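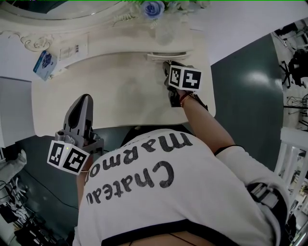 At the vanity table, in a "Chateau marmot" T-shirt.

We use cookies to remember your settings and count visits. Accept | Manage

Hair on screen: planning a big change for a lead actor
Speaker notes by Celeste Sosa
October 2020

Slide 1. Title
Say hello, say what I do. Hair department head, mostly features, some television. The talk is 25 minutes and then questions. Handout has the budget sheet, so no need to copy numbers down.

Slide 2. What the press sees
An actor walks out of a restaurant with a shaved head and there are stories online within the hour. Most of them guess at a breakup or a breakdown. The publicist puts out one line saying it is for a role. By then our department has been working on that haircut for weeks. Today is about those weeks.

Slide 3. Nosum, the basics
Space thriller, one lead in nearly every scene. 109 shooting days. Script has her with long hair for the first act, shaved for the second, and an inch of growth at the end. We did not shoot in that order. Pause here, let people think about what that means for hair.

Slide 4. The three options
Bald cap: four hours in the chair, and the edge shows in close-up. Fine for one scene. We had 61 pages of it.
Shave and wig: one bad day for the actor, then everything else is wigs.
Shave digitally: the effects house quoted per shot and the producers stopped reading.
We went with the shave. The actor had said yes in her first meeting, before she had a contract. Get that yes in writing anyway. Ndlovu, our line producer, had a rider drafted that covered the shave, the upkeep and how long she could be held for reshoots.

Slide 5. Wigs
Two long wigs from Forance, hand-tied, matched to hair we kept from a trim in April. $2,290 each for the stunt versions. The hero wigs cost more and I am not allowed to say how much. Order the stunt wigs at the same time as the hero wigs or the color will be off. Ours were off. We fixed it with a rinse and a lot of side lighting.
(If anyone asks about lace fronts, skip ahead to the backup slide.)

Slide 6. The day itself
Closed room. Actor, me, one assistant, one camera for the studio's own footage. No phones. Clippers first, then a foil shaver. Check the scalp before anybody books makeup tests – scars, sunburn and the pale line where the part used to be all need time. We gave it four days and I would ask for six.

Slide 7. Upkeep
Shaved every morning on second-act days. No shaving for 48 hours before a wig day, the adhesive stings. This is where the schedule fights you. We ran it through Trakport, which the assistant directors already used, and added a hair row above the wardrobe row. Every time a scene moved, the row moved with it.
Continuity stills: 342 by the end. I label by scene, then by length in millimeters. Show the two examples.

Slide 8. Keeping it quiet
The studio wanted to announce with a poster. We lasted 11 days. She wore a knit hat to the dentist and somebody at the front desk knew somebody. My advice is to agree on the one-line statement before the shave. Who sends it, who it goes to, and what the actor says if a fan asks her in line for coffee. She should not have to make that up herself.

Slide 9. Growing out
People forget the end of the job. The inch of growth took ten weeks, so the last scenes were pushed to a short second unit block. Afterward she had a premiere for a different film and needed a shape. I cut it twice for free. Put that in your deal too – I now ask for three post-wrap appointments, paid.

Slide 10. Questions
Likely ones: did she keep the hair (yes, in a bag), does it grow back different (no), can I bring a reel (yes, leave it at the desk). Handout is on the chair by the door. Thank the projection booth.

Related
Bald caps for television: a materials list
Reading a hair rider before you sign it
Premiere season and the four-week haircut
Audio: talking wigs with the Forance workroom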